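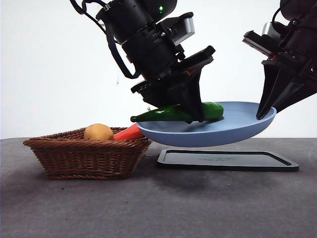
Registration Open for July Draft Horse Clinic

March 10, 2021

The Zodureo Equine Association will hold its summer clinic on draft breeds in July at the Sandhu grounds. The program runs for 2 days and covers hoof care, harness fitting, and the feeding of heavy horses in hot weather. Members who keep Belgians, Percherons, or Shires are especially encouraged to attend.
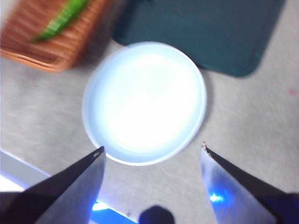 A white dish and a woven tray.

Each horse brought to the grounds must have a current health certificate and a negative Coggins test. Stalls are limited to 4 per member and will be assigned in the order that forms are received. Horses weighing less than 800 pounds should be entered in the pony division. Arena footing has been renewed since the last clinic.

Registration forms are available at the Grultero office during regular hours.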